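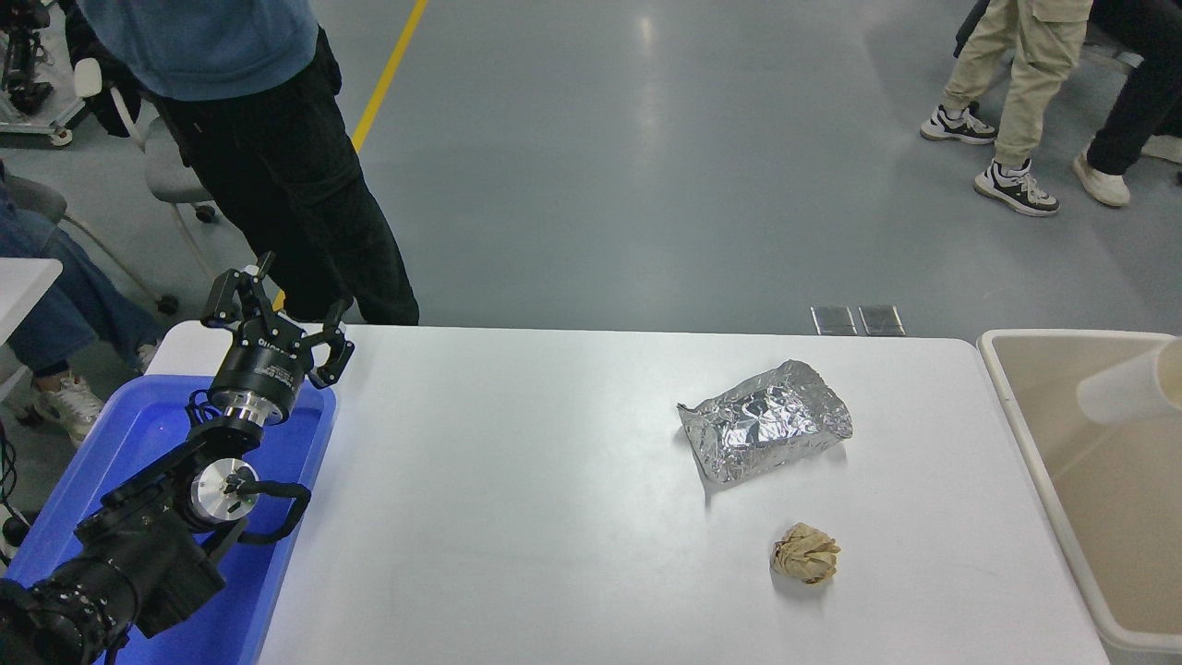
Tarek Harb et Hussam Sleiman
Section 4 – Ce que le score ne mesure pas
Figure 2. Bras articulé noir et bac bleu.

4.1. Le prospect « chaud » et ses températures

Les entreprises de notre corpus attribuent à chaque contact un score censé traduire sa proximité avec l'achat. Ouvrir un courriel rapporte des points, télécharger un livre blanc en rapporte davantage, et demander à être rappelé vaut parfois moins qu'assister à un webinaire jusqu'au bout. Nous avons demandé aux équipes marketing d'où venaient ces pondérations. Chez Oron, elles avaient été reprises du paramétrage par défaut de l'outil ; chez Saxena, d'un tableur dont l'auteur avait quitté l'entreprise et dont personne n'osait toucher les formules.

Le seuil au-delà duquel un contact passe aux commerciaux fait l'objet d'une révérence comparable. Mundedport l'a fixé à 140 points. Interrogé sur ce chiffre, le service concerné a répondu que 100 produisait trop de contacts et que les commerciaux se plaignaient. Le seuil mesure donc assez fidèlement la patience de la force de vente, grandeur utile, mais que la littérature désigne d'ordinaire sous un autre nom.

4.2. La transmission aux commerciaux

Les entretiens font apparaître deux lectures du même score. Pour le marketing, un contact transmis est un résultat, comptabilisé le mardi dans le tableau de bord. Pour les commerciaux, c'est une ligne de plus dans une liste qu'ils trient selon leurs propres critères : le nom de l'entreprise, l'intitulé du poste, l'existence d'un numéro de téléphone qui sonne quelque part. Un responsable de comptes de Fillerport nous a confié masquer la colonne du score dès l'ouverture du fichier – « pour y voir plus clair ».

On aurait tort d'y voir de la mauvaise volonté. Les commerciaux rencontrés savaient presque tous raconter un contrat signé avec un contact mal noté, et la mémoire professionnelle conserve mieux ces épisodes que les relances restées sans suite. Le score souffre ici d'un désavantage narratif que nos données ne permettent pas de chiffrer.

4.3. Limites

Notre matériau est déclaratif. Les répondants du marketing ont pu embellir leurs méthodes, encore que, au vu des réponses obtenues, l'effort nous paraisse modéré. Deux entreprises ont en outre modifié leur barème en février, pendant l'enquête ; nous avons retenu l'ancien, seul à être documenté. La comparaison avec les ventes conclues est traitée en section 5.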